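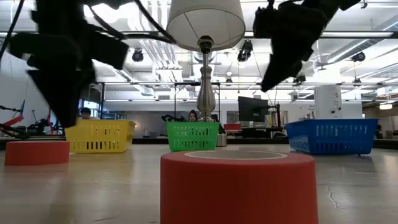
Incidencia: la lámpara regulable parpadea al bajar del 70 %
Abierta: 12/10/2024
Sitio: oficina Colness, planta baja
Estado: pendiente de recambio

Síntoma
Al 100 % va bien. Por debajo del 70 parpadea y zumba un poco. El usuario dice que empezó al cambiar el regulador viejo por el Prendine.

Probado hasta ahora
– Otra bombilla, misma marca (Sanach). Igual.
– Otro enchufe, otra línea. Igual.
– Bombilla vieja no regulable, sin el Prendine: ni un parpadeo.
– Regulador en otra lámpara de la oficina: parpadea tambien. O sea que la lámpara no es.
– Reset del regulador, pulsar diez segundos. Nada.

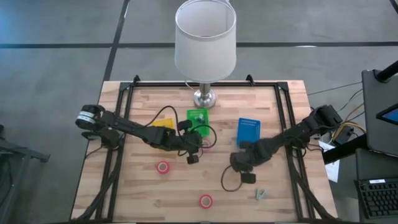 Lámpara de mesa, pantalla blanca y base plateada.

Notas
El Prendine pide carga mínima y con una sola LED no llega, creo. Tensión en el enchufe 198 V, baja – avisado mantenimiento, sin respuesta aún. No se si influye.
Björklund tiene el modelo para LED en almacén. Pedido uno, a cargo de Colness.

Siguiente paso
Montar el nuevo, probar del 100 para abajo despacio y apuntar dónde empieza a fallar, si falla. Mientras tanto dejarla al 100 o sin regulador. No cerrar el tiket hasta tener la medida de mantenimiento.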